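Zorora Hand-Held Gripper Kit: what I'd budget for before you buy

Sold by Drorier. Kit price $2,856, ships in October.

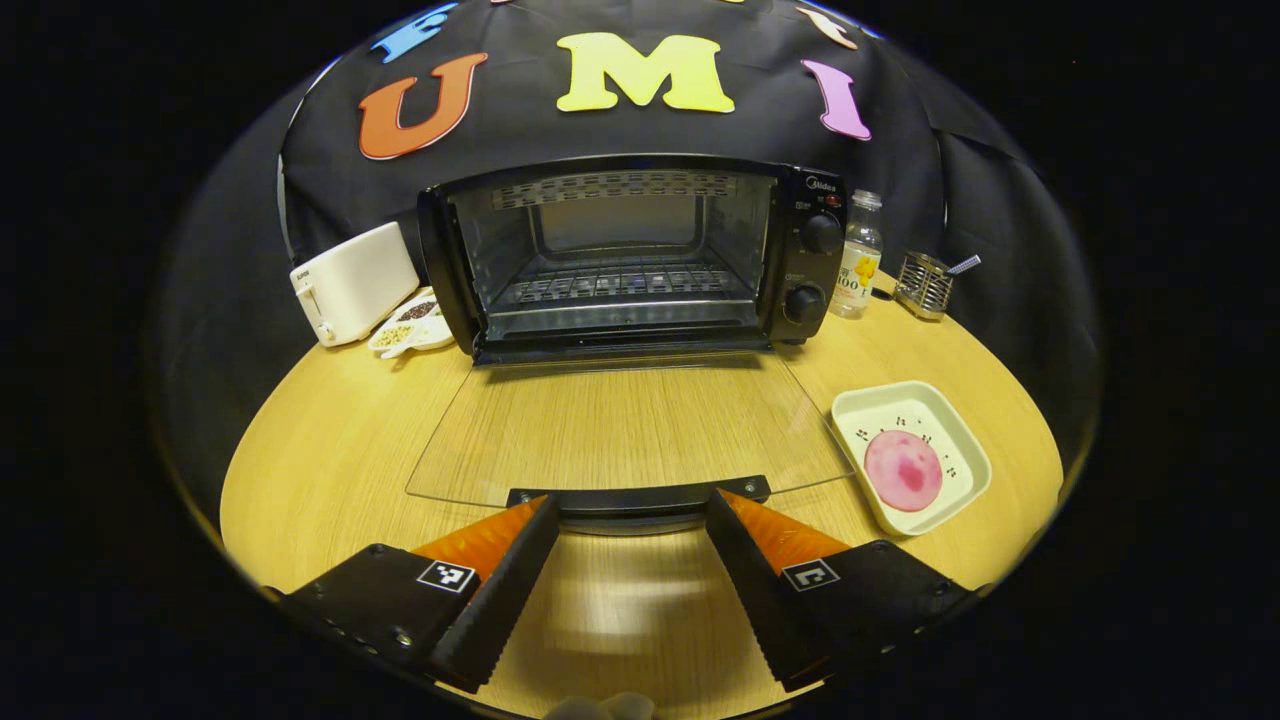 So, the price. I run the equipment pages here at Drorier and I get more email about the Zorora kit than anything else we carry, and most of it boils down to "what am I really going to spend?" Fair enough! The $2,856 gets you 2 complete hand-held grippers, both with camera mounts, plus a hard case and a printed setup guide. It does not get you a robot arm, a computer or storage. I've had people assume otherwise, so please read the box contents before you send the purchase order.

The thing I'd add on day one is a set of spare finger pads. They're $127 a set from Skoryk, and I keep them in stock. If you're doing kitchen work (oven doors, little handles, dishes, that kind of thing), the pads take most of the wear, and waiting on a delivery with a whole table of stuff set up is no fun. I'd buy one set per gripper and stop there for the first season.

Storage is the other one. Video piles up faster than you'd think, and I've watched a few small labs spend everything on hardware and then go hunting for drives. Put that line in the budget early, even if it's a guess.

Do you need an arm right away? I don't think so. Plenty of our customers record by hand first and pick an arm later, once they know which tasks they care about. If you already own a Jirton arm, the adapter plate bolts on with 4 screws (it's sold separately, and yes, I've asked them to put it in the box). For other arms, send me the flange drawing and I'll check it before you order.

Props come out of a different pocket in most places, but do plan for them. A regular countertop oven with a drop-down door is a good first buy, and so are a few plain dishes and a table you won't mind scratching. I'd spend less here than you're tempted to, and I'd buy used.

Lead time: we ship the kits in the order the deposits come in. Spare pads go out the same day if you order before noon.

Returns: unused kits in the original case, buyer pays shipping. Opened pad sets can't come back, sorry.

Quotes for schools and labs: use the form on the contact page and tell me how many grippers you need.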